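Category: Land and Conflict > Farming in Wartime
Reading time: 3 min

Irkirham Terraces

The Irkirham terraces are a belt of stepped farmland on the slopes above the town of Irkirham, abandoned during the border fighting and only partly farmed again today. I've been keeping this entry going for a while now (I grew up one valley over, so forgive me if I wander), and I try to stick to what I've seen or what the land office has on paper.

Before the war

The land register listed 3160 plots, most of them tiny, some no bigger than a tennis court! People grew barley on the upper steps and lentils lower down, with almonds along the walls to hold the soil. Water came down from the Virker spring through an open stone channel, and every household had its turn at the sluice. Turns were passed on with the land, so a family could own a plot in one place and its water hour in another, and the arguments over that could last for generations.

The front line

When the fighting reached the district, the line settled along the Cleltlow ridge, right above the highest terraces, and it stayed there for 3 winters. Shelling broke the channel in several places. Farmers on the upper steps left first. Those lower down kept going out before dawn to weed and harvest, then came back in before it got light enough to be seen from the ridge. My aunt did this for two seasons and still gets up at four.

Most families ended up in Geddes, which was a market town before all this and had no idea what to do with so many people. They rented rooms, garages, the back halves of shops. Quite a few have never gone back, and their children talk like Geddes kids now.

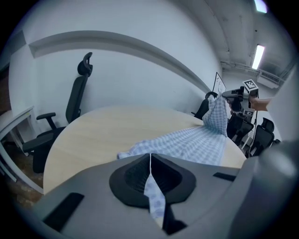
Blue-and-white checkered cloth, with a round table behind.

Mines and clearance

The ceasefire came in November, and plenty of people walked straight up to look at their fields, which was a terrible idea. The upper terraces had been mined from both sides and the records were patchy. Clearance crews split the slope into 13 sectors and started at the bottom, close to the road. They work by hand because the steps are too narrow for vehicles, and rain keeps moving the soil (and whatever is in it) down from one step to the next. A sector can be signed off and then closed again after a wet spring. I've seen red-painted stones go up on walls where people were already pruning.

Farming today

At the last count in the land office, 801 plots were back in use, nearly all of them below the old mule track. Barley has mostly given way to cumin and chickpeas, which need less water and fetch a better price in Geddes. The Virker channel has been repaired as far as the mill, and above that people haul water in tanks on the back of anything with wheels.

Ownership is the messy part. Many deeds burned with the old registry, and a claim now needs two neighbors to vouch for it, which is tricky when the neighbors moved away years ago. Sales are frozen on any plot with an open claim. Some owners lend their land out by handshake in the meantime, usually for a share of the crop, and the almonds are nearly always left out of the deal.

See also: Cleltlow ridge; Virker spring; Geddes market

Corrections welcome through the contact page | Back to top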